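Home | Forums | Hobbies & Sheds | Ask | Log in

Print this page | E-mail this page

How do you keep small parts sorted when you pull something apart at the kitchen table?

skulell_shed

I've been fixing up old cassette players since November and I love it, but I am hopeless at keeping track of the bits. Last week I stripped down a little Oshima portable (my aunty's, so no pressure!) and when I went to put it back together I had 3 screws left over and one missing. I still don't know how both of those can be true.

At the moment I use saucers. They slide around, the dog bumps the table leg, and everything ends up in one saucer anyway. I've looked at those magnetic mats but half of what I'm handling is plastic or brass and wouldn't stick. I don't have a proper workbench and everything has to be packed away before tea, so whatever I use needs to be able to move in one go. What do you all use? I'd rather not spend more than $50 on the whole setup.

prevari_pete

Egg carton. Costs nothing, has 12 holes, lid closes. Write on it with a texta. Done.

Only catch is the cardboard ones shed fluff, so don't put anything greasy in them.

mumblesandmotors

Egg cartons are fine for screws but I went off them once I started on things with wires attached, because you end up bending leads to make them fit and then they snap off at the solder, which is heartbreaking when it's a part you can't buy any more. Ask me how I know.

What changed things for me was shallow plastic trays with a bit of a rim. Mine came from the catering aisle of a discount shop, and I've seen much the same ones sold as "parts trays" for three times the price. Get a bright colour! I had dark grey ones first and lost black screws in them constantly. Go for matte if you can find it too, as the shiny ones bounce the ceiling light straight back at you and I spend half my time tilting my head like a budgie.

My routine, for what it's worth:

One tray per stage. Case screws in the first, anything from the next layer in the second, and so on. Don't sort by type, sort by when it came off. Going back together, you just work through the trays backwards.

Motors and anything with leads get a tray where they can lie flat. Never toss loose screws in with a motor, the magnet grabs them and you'll be picking at it with tweezers for ages.

Metal tray in the middle for tools and whatever I'm working on right then. I like stainless as you can wipe metho over it.

Phone photo before each layer comes off. I skipped this on a Skurine radio and got two of the wires swapped. It hummed at me for a week.

For packing up before tea, I put the lot on a big oven tray and slide it on top of the fridge. Cling wrap over the top if you've got a cat. I've left a job up there for a month and come back to it with everything where I put it.
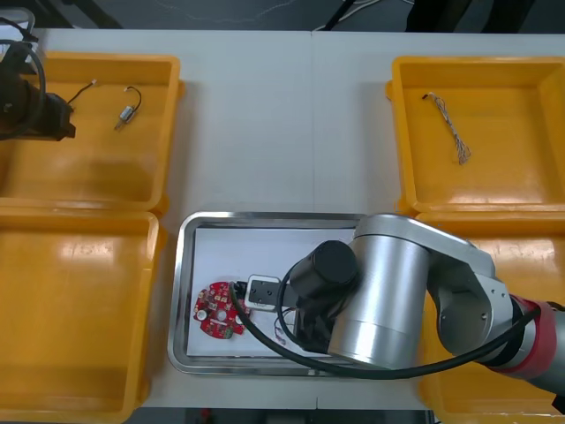
Yellow trays on a white table, stainless one between them. Small part with leads in the top left.

As for your missing screw, check inside the speaker grille. The speaker magnet pulls them in and they hide round the back of it. And the spares might be two different lengths from another layer, so go round and check that none of the holes on the case are empty before you chuck them in the jar.

tapehiss_in_ballarat

Seconding the trays, but I still sort by type and I've never had a drama. I think it depends on how your brain works. I draw the outline of the case on a bit of cardboard and poke each screw through where it came from, then the small stuff goes in jar lids. Looks daft, works every time. The cardboard goes in the folder with the manual afterwards, so if the same model turns up again I've already got the map.

Also, put an old towel down on the table first. Springs don't bounce on a towel. I've lost 3 Prevari pinch roller springs to lino and they are not cheap to post from overseas.

Last updated: December 8, 2018

Back to Hobbies & Sheds | Ask something new | Site rules | Contact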